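About Us

Volus is a small automation workshop in Dridton. We set up, adapt and look after two-armed robot cells for businesses that handle light, everyday goods: cafes, bakeries, gift shops, mail-order packers. We also teach. Most of the people who come to us have never worked next to a robot, and a good part of our week goes to showing them what that is like before they spend any money.

The company was started by Agata Longo, who had spent years servicing packaging lines and wanted to work on jobs that were too small and too varied for a packaging line. Nga Giáp joined soon after and runs everything to do with grippers, teaching and recorded runs. We still work out of the same unit on the Igwe side of town, next to the tile warehouse. The sign is small. Look for the green door.

What we do

Our work falls into two parts. The first is building and adjusting cells at a customer's site. The second is the work we do in our own shop, where we try a task out with the customer's real goods and find out which steps are easy and which are not. We would sooner tell someone in the first month that a job is better done by hand than find it out together in the sixth.

Takeout packing is the task we have spent the most time on. Cups, lids, napkins, carriers and bags are light, cheap and easy to knock over. Paper bends. Lids are shiny and sit flat, so there is not much to get hold of. People do this kind of packing without looking, and it takes a good deal of patience to get two arms to do it at all.

The open day

Every March we open the shop to visitors. We began doing it when a local baker asked to see a cell before signing anything and brought her whole morning shift along. Now it is the main event of our year, and it is how most customers first meet us.

The open day has no stage and no slides. Visitors stand at the cell and watch the work at hand, which this year was the takeout order: a paper bag, a lid or two, a cup, a carrier, a stack of napkins. Each demonstration slot lasts 30 minutes, and we keep the groups small enough that everyone can see over the rail and ask questions while the arms are in use.

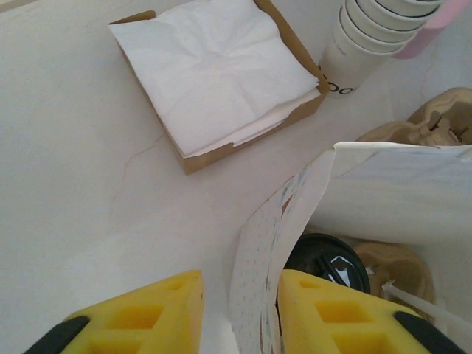 At close range: napkins in their tray, the stacked cups and a curl of printed paper near the fingers.

Nga runs the close-up part of the session, where visitors look at the views from the grippers. She finds that this changes the questions people ask. From across the room they want to know how fast the arms are. Once they have looked at a napkin stack from a hand's height, they ask how the gripper knows where the top one is, or what happens if the tray has moved a little. Those are the questions we like, and they are the same ones we ask ourselves when we take on a new job.

We put out ordinary goods on purpose. Napkins come creased, bags lean, and cup carriers get set down wherever there is room. A cafe counter at eight in the morning is not tidy, and a cell that needs a tidy counter is no use to the cafe.

How a visit works

Outside the open day, we take visitors by arrangement. A standard visit runs 90 minutes. It starts with coffee and a short talk about safety, then moves to the cell. Please tell us ahead of time what you pack or handle and, if you can, bring some of it with you. A small box of your own cups or bags tells us more than a long email.

During the visit you will see the arms at work on our goods first. After that we put yours on the table and talk through the task with you, step by step. We do not promise to have your job running by the end of the visit. What you will get is a plain opinion on which parts look possible, which parts need a different finger or a different tray, and which parts you should leave to your staff. 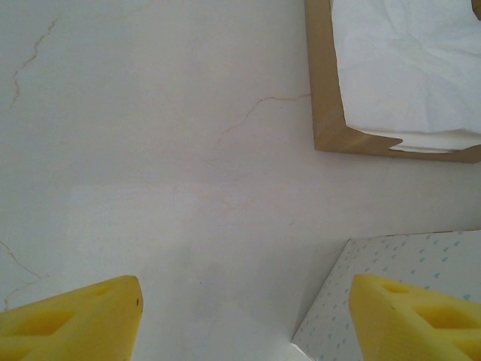

Yellow fingers over the tabletop, with a clear stretch of surface between them.

Fingers come up on nearly every visit. We keep a drawer of them at the shop, and choosing between them is slow work – a shape that suits a stiff box may crush a paper cup, and one that is kind to the cup may slide off a lid. Visitors are welcome to handle the spare ones. School groups always want to squeeze them, and that is fine too.

The Fanunus room

The cell we use for demonstrations stands in what we call the Fanunus room, after the name of the first project we ran there. It has two arms facing each other over one table, and printed panels on the walls. The leaves were Agata's choice. She had looked at bare gray walls in other people's plants for long enough.

Two arms cost more than one, and we are often asked if the second is needed. For a box on a belt, usually not. For an open bag with rope handles, we think it often is, because something has to hold the bag steady while something else goes in. We are happy to talk through both options and to price them side by side. 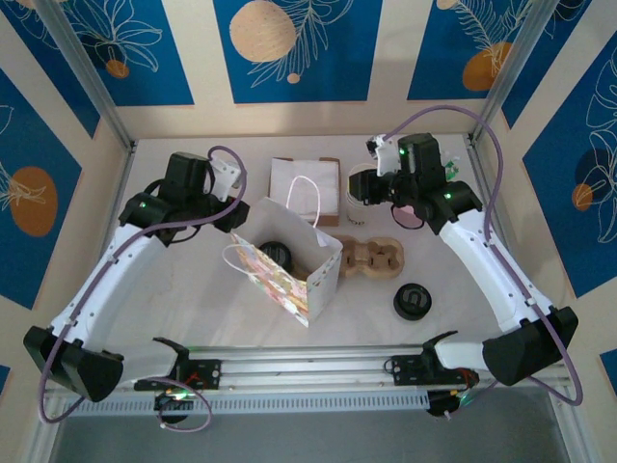 Both arms at the table, with the open bag in the middle and the cup carrier beside it.

Schools and colleges

We host school groups in the fall and spring. Students get the same session as our business visitors, with more time at the table and less talk about costs. Teachers sometimes ask for a worksheet. We have one, but most groups do better with a simple task: pack the order yourself by hand, write down every step you took, then watch the arms and see which steps you left out. Picking up the cup is always on the list. Turning the cup the right way up is often missing.

There is no charge for school visits. We ask for one adult for each small group, closed shoes, and long hair tied back.

Working with us

If you go ahead with a project, Agata will be your contact from the first drawing to the day we hand the cell over, and Nga will train the people who are going to use it. Training takes place at your site, on your shift times, with the staff who will be there every day. We come back after the first few weeks to see what has changed – trays get moved, suppliers switch cup sizes – and we adjust the cell to match.

We do not sell used arms, and we do not take on work with knives, hot oil or glass. For those jobs we can point you to other shops that know them better.

Finding us

The shop is a short walk from the Dridton bus station. Parking is in the shared lot behind the unit, and the gate is open until five in the afternoon. Ring the bell at the green door and give it a minute, as we may be at the cell with our ear protection on. To book a visit or a place at the next open day, use the contact form and tell us what you would like to bring.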